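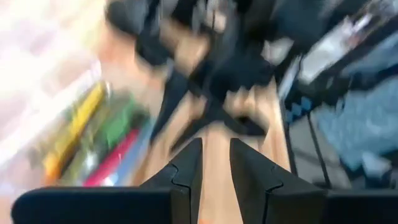 Gripper fingers over a wooden tabletop.

Unit 8: The Feud as Furniture
Handout for Reading Reality Television. Instructor: Heidrun Sutter

Before class, watch the first 2 episodes of Trolletstead. If you have already seen all of it, please try to look as though you haven't.

Some background for those raised in better homes. Trolletstead puts a group of former couples in a lakeside guesthouse and asks them to run it at a profit. They don't. The season's main quarrel is between Sveva Galli, who wanted the big bedroom, and Darragh Gilmartin, who was already asleep in it. By episode 3 there have been tears, a seating chart, and a speech about loyalty delivered to a man holding a casserole.

Terms you will need

Seed: the small offense that starts a feud. Usually domestic. In our case, a bedroom.

Carrier: a cast member who repeats what somebody said to the person it was said about. Erick Khaemba carries almost everything in the first half of the season, and he does it with such a worried face that it took me two viewings to notice he enjoys it.

Summit: the dinner at which everyone agrees to clear the air. Look at who picks the restaurant.

Relapse: the feud resumes, generally in a parking lot.

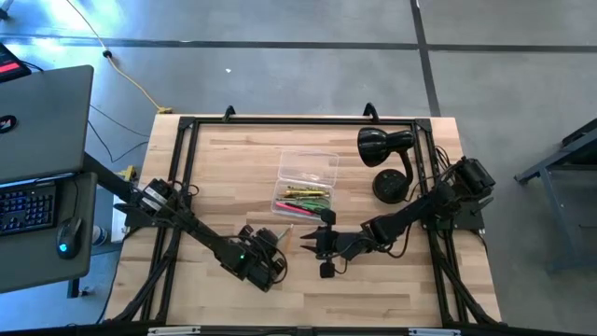 A feud also needs a confessional, meaning the solo interview where a person explains what she was thinking at a moment when she plainly wasn't. Confessionals are recorded later, so the speaker knows how the fight ended and the version of herself in the fight doesn't. Watch for changes of tense. Sveva says "I'm walking in there calm" over footage of Sveva walking in there.

Compare Karport, which ran the same kind of plot among rival used-car dealers and got a whole season from a borrowed ladder. Fergal Dunne, the dealer with the ladder, barely raises his voice until the finale. I think it's the better show - the class of last December voted otherwise, loudly, and I have let it go.

For discussion

Who gains from the casserole speech? Name a person, please. "The producers" is true every week and will not be accepted.

Could the feud survive without Erick? Argue from a scene.

Does Darragh ever apologize? Bring the line and be ready to defend it as an apology.

Written work

600 words on one summit from either show. Spend no more than a paragraph on the plot, as I have seen it, some of it more often than I'd like known. Quote dialogue exactly, including the bleeps. Papers are due at the start of class, and a paper with "iconic" in the title comes straight back to you.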